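Frequently Asked Questions – Recording Examples for the Skustness Learning System

Page maintained by Siebe Meijer. Last changed October 24, 2021.

What is this page for?

It is for operators who come to the Ivcombe site to record examples. It answers the questions I receive most often by e-mail. If you work on the training side, please read the Wike notes instead, they are more technical.

What do we call an example?

One example is one complete attempt at one task, from the moment you press the start pedal until you press it again. It contains the wrist camera video, the joint positions, the opening of the gripper and the task sentence which you choose from the menu. A visit to Ivcombe normally has 16 examples per task, and then you change the task.

Do I have to throw away an attempt that went wrong?

No. Please keep it and mark it as "failed". The system learns also from mistakes when they have the right label. What we cannot use is a failed attempt with the label "good". In May we had to check 380 examples by hand for this reason, and I do not wish to do it again.

Why does the wrist view show so much of the gripper?

The camera sits close to the hand and looks along it, so a part of every picture is always the hand itself. We have decided to leave it so and we do not crop the video. The learning system needs to see where the hand ends and where the object begins. 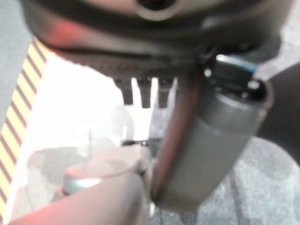 Lighting is the subject of many letters, so I will answer it in more detail. The exposure of the wrist camera is fixed during a recording, and we do not correct it afterward. This means that a bright area stays bright. Behind the three dark pins under the housing the background is almost pure white, and a pale shape standing in it can hardly be recognized, while the gray carpet on the other side keeps its small flecks. Such a recording is accepted. If the object of your task is inside the white area during the whole attempt, please write "bright" in the comment field – one word is enough.

Can I move the camera to get a better view?

Please do not. The position was measured when the arm was installed, and a small turn of the camera makes the new examples different from the old ones. If you believe the camera has moved, stop the recording and run the Hiklow check from the start menu. It takes 3 minutes.

How fast should I move the arm?

Move at a speed at which you do not need to correct yourself. Beginners often go fast to the object and then wait above it for a long time. The system learns the waiting too. A slow and even movement is better than a fast one with a pause.

Are blurred pictures a problem?

Normally not. The focus of the camera is fixed, and things very near to it are always soft. Please clean the lens only with the dry cloth from the drawer.

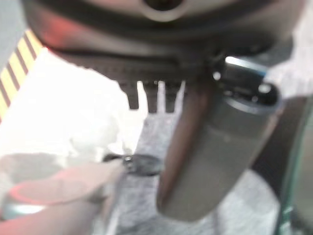
Wrist view with a small dark oval object lying below the three teeth; the things nearest to the camera are blurred.

What should I write in the task sentence?

Choose from the menu if it is possible. If the task is new, write a short sentence with one verb, for example "put the ring on the tray". Do not write how you did it, only what was to be done. At the moment the menu has 13 sentences. New ones are added after I have read them, so the spelling stays the same for all operators.

May two people share one session?

Yes, but change the operator name in the menu when you change places. Each person has their own way to move, and we want to know which examples belong together.

What happens with my recordings afterward?

They are copied to the Wike server in the night and are removed from the local computer when the copy is checked. Your name is replaced by a number before the training. If you want a recording deleted, send me its number – I will delete it also from the copy.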